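04/10/2021
By Flora Nisbet

Gindix Two-Handed Kit, with the Bringate kitchen simulator

I have been living with the Gindix kit since January, or living with the boxes it came in, and I think I can now say something useful to anybody wondering whether a pair of arms and hands belongs in a spare bedroom. Mine is nine feet by a bit more, and it also holds an ironing board and my late aunt's sewing machine, so please read everything I say about space with that in mind.

A word on where I'm coming from. I built a drawing machine years ago, then a fairly hopeless lawn rover, and for the last few winters I've been going along to the shared workshop on the old dairy road, where Gerrit Steyn keeps the laser cutter running and Guilan Tang teaches a soldering class that is worth the drive all by itself. I can write simple code if I'm left alone with it. I am not an engineer, and the Gindix people say on the lid that you don't have to be one, which is the claim I most wanted to test.

The kit arrives in six cartons. You get two arms in parts, two hands already put together (thank goodness), a power supply, a control box, a bag of hardware for each joint, and a printed manual that opens flat on the bench. I love a manual that opens flat. The screws are sorted by joint and each bag has its own page number on it, so when I dropped the elbow hardware all over the carpet I could at least find out what I was crawling after. Somebody at Gindix has built things on a bedroom floor.

Putting the first arm together took me two weekends. The second took a single long Saturday with the radio on, and I enjoyed that day so much I was sorry when it ended. The hard part is the wrist. The cable for the hand has to pass through a channel that I would call snug if I were feeling generous, and the drawing shows it from the one side you can't see when you're doing the job. Mingxuan Lu, who had finished her kit a month ahead of me, told me to tape the connector to a drinking straw and push the straw through first. It worked on both arms, and I have passed this on to Gindix in the hope that it makes the next printing.

Now, the software. The kit comes with a year of Bringate, a simulator with a set of kitchen counters in it, and you are told firmly to run every new motion there before you let the real arms have a go. I grumbled about that. I had just spent all those evenings with a hex key and I wanted to see something move! But I did as I was told, loaded a counter, and by the end of the week I was starting up Bringate before I'd finished my coffee.

What I like best is that the counters look like somewhere a person might cook. The demos I'd used before gave you a gray floor and a colored cube. In this one you have stone with flecks in it, a chopping board, things to eat, and enough clutter off to the side that you have to think about where your elbows are going. I picked lemon and tomato as my first job, on the theory that if I could get a hand down between two round things without sending either of them rolling, I could probably manage most of what I wanted.
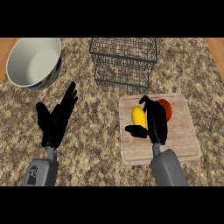 The Bringate granite counter, right hand down at the board and left hand held clear.

That pose cost me the better part of a week. The thumb is what does it. It sticks out farther than you expect, and when you bring the hand down upright you have to plan for the thumb's path as well as the fingers', so I ended up writing the approach in short steps and checking each one from three viewpoints. The viewpoint control is very good, by the way. You can swing right down to board level and look along the stone, and I found most of my mistakes from there.

I have complaints. The tomato is hard to see from the default viewpoint once the hand is over the board, and I would dearly like a button that fades the hand out for a moment. The granite pattern repeats, which sounds like a fussy thing to mention, but I was using the flecks as landmarks and fooled myself more than once about how far the arm had gone. And loading a counter takes up to 45 seconds on my computer — a perfectly decent computer — with a progress bar that sits still for most of it.

Moving a motion from Bringate over to the real arms is one menu item and a very stern warning box. My first transfer was off by the width of a finger at the board, and that was my own fault, as I'd measured my table from the wrong edge. Once I had measured again it came in close enough that I stopped holding my breath. Do keep the speed slider low for the first few runs. The arms are quieter than I'd feared, quiet enough for an evening in a house with thin walls, and the cat has stopped leaving the room.

How does it stand up against the others? Bautista Villalba has the Linard kit in his garage and was kind enough to let me spend an afternoon with it. The Linard arm is stiffer and I think better made at the shoulder, but the gripper is a plain two-finger affair, and the simulator that goes with it is the sort of gray-floor thing I mentioned. If I wanted to move blocks from one tray to another all day I'd buy his. I also looked at the Jin, which costs less than either and comes without any simulator, and I decided I would only end up breaking something.

The Gindix is $800 with the Bringate year included, and that is a lot of money for a hobby. I sold the rover and skipped a vacation for it. After the first year you pay for Bringate separately, and I wish the price were printed on the box, because I had to write to the company to find out and their answer took a while to come.

Would I buy it again? Yes, and I'd clear the ironing board out first. If you have never built anything with a motor in it, I would start smaller, or talk your way into a shared workshop where there's somebody to ask. If you've done a project or two and you have the patience for that wrist, order one, and get a packet of drinking straws while you're at it. My next job is the wire basket. I want to get the lemon into it with the left hand, and so far I have managed it twice in Bringate and not at all in the bedroom.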